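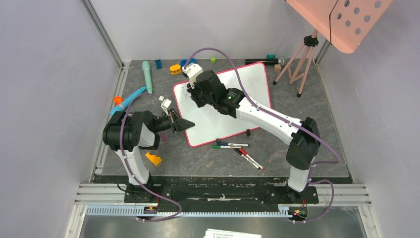
Posted by Mandar, club blogger and second-year member
Sunday evening

So this term's project at robotics club is handwriting, and I have been thinking about very little else since September. Two arms, one little whiteboard with a pink edge, four markers (blue, green, red, black) and a lot of toys left on the table on purpose! We want the arms to cope with clutter, so there are blocks and a tripod in there too.

We split into two teams. Windeck has the left arm and I'm on Korletey, which has the right one, and yes, there is some rivalry. The plan is that one arm keeps the board steady while the other does the writing, then we swap jobs. Sounds easy. It took us 6 weeks to get a wobbly capital R that anyone outside the club could read.

Smudges are the other thing. A dry-wipe board remembers everything you ever did to it, and ours has been written on and rubbed out so often that the middle has gone cloudy. I quite like it, but it drives the vision people mad.
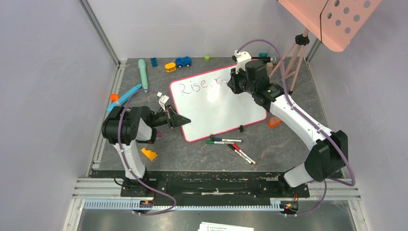

"Rise, r" on the board, with the Korletey gripper over it.

My favourite letter so far is the s, which I was dreading! Curves were awful until we slowed the wrist right down, and after that they came out rounder than mine do. Commas are still a pain.

We've got about 180 practice runs saved now and we're aiming for 400 before we show it at Mikum, so if you're a member and free after lectures, please come and take a turn. There's usually a queue for the green marker, no idea why. Bring a jumper, the room is freezing by 8.

Recent posts
Korletey vs Windeck: the block stacking rematch
What we took to Mikum last year
Cable loops and how to stop them snagging
New members' night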